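An Afternoon at Skavencombe

By Sanne Peeters
Aug 9, 2023

The train to Skavencombe takes 2 hours from my city, and at the end of it there is a hill. I was already warm when Elis Nicholas opened the door of the Flenau workshop and gave me a glass of water and a visitor badge with my name spelled wrong.

Flenau takes apart old office computers. In the back room, the company is teaching a robot arm to handle the hard drives, and once in a season it invites guests to look. We were 24 persons that afternoon, most of them from repair shops in the region.

Hywel Howells led the demonstration. He speaks softly and one must stand close to him. A drive, he told us, is not a difficult object for a human hand, but the guides in the bay forgive very little. If the angle is wrong, the arm must stop and begin again.

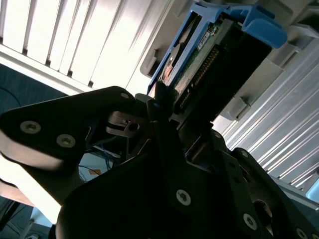 The gripper holds a hard drive in its blue caddy near the drive bay. Photo: Emrys Dafis

I asked how often it has to begin again. Howells opened his notebook. In December, when the project was young, the arm managed 80 drives in its best week. Now the best week is 700, and he would like to speak of the other weeks another time.

A repair man from Endon wanted to know who checks the labels. "Still me," said Bleddyn Morgan from behind his desk, and the room laughed. Afterwards there was coffee in the yard, and I missed my first train home.

The next visit is planned for December. Guests should write to Flenau before they come.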